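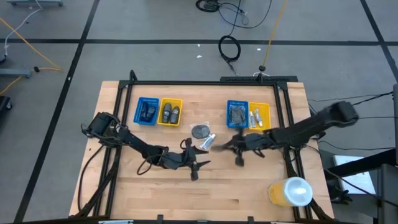 Home | News | Products | Support | Contact

Kinora Adds Scheduled Posting and Full Archive Export for Personal Blogs

April 6, 2024
By Kinora Press Office

Kinora, the hosted blogging service operated by Skarnolon, today released version 172 of its publishing software. The update adds scheduled posting, draft recovery and complete archive export to all personal accounts.

Drafts are now saved on the server at each pause in typing and kept until the author deletes them. Blogs left inactive are no longer moved to read-only status — the previous rule, in force since October, has been withdrawn.

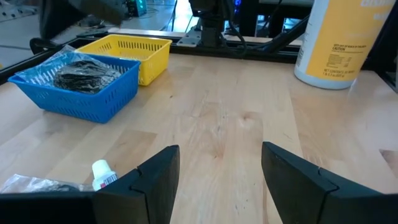
Tabletop with small white bottle at left.

Archive export produces a single file containing posts, comments, categories and original publication dates. Kulero, the import tool supplied with the service, reads the same file. In testing, it transferred an archive of 3,836 posts and about 700 comments without manual correction. Exports larger than 1,000 posts are queued and run overnight.

The default theme, Zalewska, has been revised to show the date of last edit beneath each title. Authors may turn this off under Display Settings. Existing custom themes are unaffected.

The update is applied automatically. Subscription prices do not change.

Print this page | E-mail this release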